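Subject: Re: [rernulon-users] Compound pendulum period comes out too short
Date: 26/09/2025
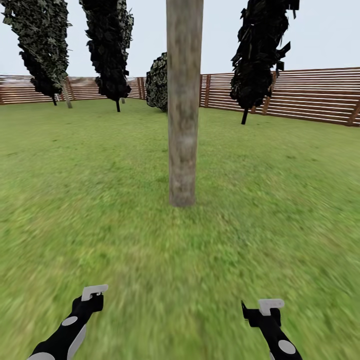 I have run your input file with Rernulon 2.4 and get the same period as you do, so the build is not at fault. The trouble is in how the inertia is entered.

> The body is a uniform rod hung from one end, with a small bob
> fixed at the other. I gave the inertia as m l^2 / 12 and the
> distance from pivot to centre of mass as l / 2. The period is
> too short compared with the stopwatch value, and it stays too
> short when I halve the time step. Is the solver dropping a term?

No term is dropped. The hinge joint expects the moment of inertia about the hinge axis. What you entered is the value about the rod's own centre, so the parallel axis term m (l/2)^2 is missing. For the rod alone the correct figure is m l^2 / 3. The free body joint does take the central value, and the manual is not clear on this. The wording was changed in April for one joint and left alone for the other.

The bob then needs its own entry, M l^2 if you treat it as a point. Your centre of mass distance also has to move, as l / 2 holds only for the bare rod. Use

d = (m l / 2 + M l) / (m + M)

and for small swings

T = 2 pi sqrt( I / ((m + M) g d) )

with I the sum of both parts about the hinge.

Two smaller points. Your release angle is 65 degrees, which is well outside the small angle range, so compare with the full elliptic integral or start from 17 degrees or less. Halving the step will not show this, as the error is in the formula you compare against.

The Werker integrator is fine for this case. Chauke keeps the energy steadier over long runs, but over 24 swings I saw no difference worth reporting. I have not tried Anix.

If the period is still off after these changes, please post the new input file in full, including the damping block.

> Also, does the hinge friction default to zero?

Yes, unless the damping block is present.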